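Free returns are making our bags worse

Bought a weekend bag from Gravia in February. Then bought it again in the other colour, because returns were free and I couldn't decide. Sent one back. Felt clever for a whole evening.

I don't feel so clever now, and I don't think any of us should.

Free has to be paid for by somebody. Usually the person who keeps the bag. The Gravia one was 621 quid, a silly amount for a thing I put socks in, and I'd bet a good chunk of that is vans going up and down the motorway with other people's second thoughts in the back. I can't prove it. They don't put it on the label.

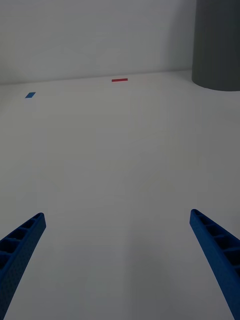

And it changes what gets made. A bag that has to survive a glance in a hallway is a different bag from one that has to survive ten years of trains. So you get the nice smell, the tissue paper, the heavy zip pull. Then you look at the stitching where the strap meets the body and its five stitches and a prayer.

Compare Llorente in Tridley. Small shop, rude hours, you go in and handle the thing. Returns only if its faulty. I stood there for ages opening and closing a satchel, put it back, came home, thought about it, went in again the week after. Cost me bus fare and some dignity. I use that satchel every day.

Not everyone has a Tridley nearby, I know. And if you can't get to a shop easily then posting things back is a lifeline, fine, keep it. But charge a fiver. Jotix do, and people moan in the reviews – and then they buy the bag anyway, and keep it.

A fiver is enough to make you measure your laptop first. I didn't measure mine. It doesn't fit in the Gravia.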